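Filed under: Opinion / Robot learning

I've been grumbling about this to anyone in the office who'll stand still long enough, so I may as well write it down. I think we throw away far too much handheld gripper data, and I think we do it mostly out of tidiness.

Some background. Our little group at Movley collects demonstrations with a handheld gripper that has a wide-angle camera on it. You pick it up, you do the chore, and the recording teaches a policy. Lovely idea, and I still get a bit giddy about it. But then comes the filtering, and that's where I start to sulk. The usual recipe says keep the bits where the fingers are near the object and bin the rest: the walking over, the turning round, the dithering. Our last batch was 2,287 clips, and the filter wanted to chuck 370 of them outright for having "no task content".

Florencia Barrientos wrote that filter and it's a good piece of work, I'm not having a go at her. It does exactly what we asked for. I just think we asked for the wrong thing!

When the tool swings about between tasks, the camera is learning the room for you. You get the same furniture from daft angles, big stretches of wall, lines that bend because of the lens. A policy that has only ever seen a tabletop from directly above gets terribly upset when somebody raises the desk a bit. We trained 2 versions, one on the filtered set and one with the in-between clips left in, and then ran 47 trials of each in an office neither had seen. The messy one did better. It wasn't a landslide, and Baltasar Troncoso has quite rightly pointed out that it also had more data, full stop, so we need to run it again with the sizes matched. Fine. I'll happily eat my words in July if it comes out flat.

Still, look at the sort of thing we were about to delete. 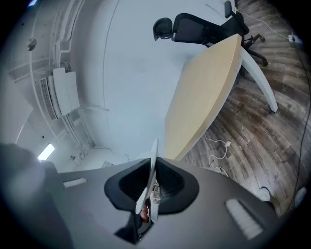
A view from the gripper, with the desk overhead and the floorboards bending round to the right.

I'd call that useful. The finger plate and its mount are right there in the middle, so you always know where the hand is, and past them you've got a desk from underneath, pipework, an air conditioning unit and cables on the floor. Cables! We've spent ages moaning that our policies don't understand cables.

The fair objection is cost. More clips means longer training, and Estela Maldonado, who looks after our compute, has views on that. There's also a real worry that the model learns to dither because we dithered. My answer would be to use these clips for the vision part only and leave them out when you're teaching actions. It's a small change to the loader and we could try it tomorrow.

So that's my pitch. Keep the wandering bits, label them as wandering, and let's see what the matched run says before anyone presses delete.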